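Cirham Bench Practice Kit, second edition: a long-term review

March 2024

I have been meaning to write this one up since August, when the Cirham kit first landed on my desk, and I'm glad I waited. A kit that claims to teach you good practice for robot disassembly cells needs to be lived with for a while before you can say anything fair about it. (I also wanted to see whether the binder would survive the shop. It did, though the cover has gone a funny color from all the hands on it.)

What you get for your $403 is a ring binder of 134 pages, 12 laminated cards for hanging at the cell, a pad of sign-off sheets, and a gray folder of blank risk assessment forms that I came to like much more than I expected. There is no hardware and no software. If you are hoping for something to plug in, look at the Lastov package, which has a cell-logging program and costs a good deal more.

The binder is organized by the job and leaves the standard's clause numbers in the margins, and that suits me very well. Our cell takes apart old office computers, so I went straight to the section on small electronics. It starts before the robot moves at all: the computer unplugged and its power button held down, the power supply treated as a sealed item that stays shut, the side panel off and the edges checked for burrs. Then come fixtures, with a nice long discussion of why every part coming out of the case should have its own place to stand, and why that place should be written into the procedure along with a drawing. I had always left this to whoever was setting up that day – and I had the mixed-up trays to prove it!

The part on collaborative operation is the best plain explanation I have come across. It keeps reminding you that a robot sold as collaborative doesn't make the whole job collaborative. You have to assess the gripper, the thing in the gripper, and the place where a hand could get caught between the part and the table. A hard drive has corners. A steel case has edges. The binder has you go through those one by one, and by the time we finished our first form we had lowered two speeds and moved a teaching position.

The cards are good too, if a bit wordy for my taste. Card 4, on cables, is the one I'd frame. It asks you to look for anything loose that a gripper might snag on the way in or out, and to do it again each time a different model of computer goes on the table. Card 9, on gripper inspection, has you check the fasteners and the finger faces at the start of each shift and initial the sheet. We grumbled over that for a week and then it became habit.

Now for my complaints. The index is poor, and I have given up on it and use sticky tabs. The chapter on data-bearing drives is only 2 pages long, which seems thin when so many people doing this work are pulling drives for wiping. The Elo workbook I used before handled chain of custody much better. And ordering refills of the sign-off pads through Doucette was slow, though they were lovely on the phone.

Still, I'd buy it again, and I have told the folks at our other site to do the same. If you have a cell that is already running and a procedure that lives mostly in people's heads, this will get it onto paper without making you feel scolded.

Desktop computer work at the cell, and the gripper hardware up close:

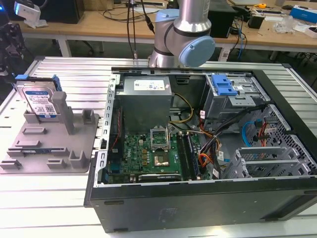
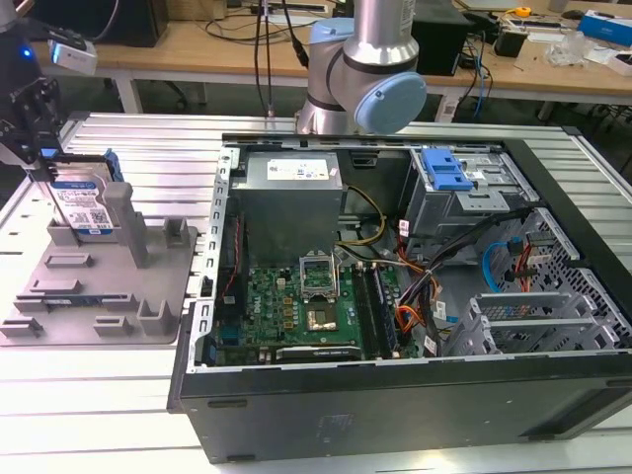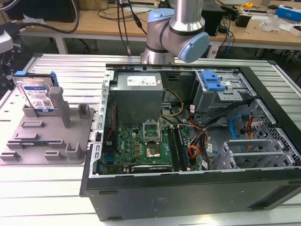
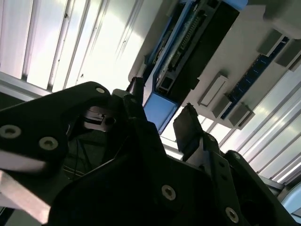 Do I need to redo the risk assessment when I only change the gripper fingers?

Plan on at least reviewing it. New fingers can change the pinch points, the sharp edges and how securely the part is held, so go back over those lines of the form, write down what you found, and date it before the cell goes back to work.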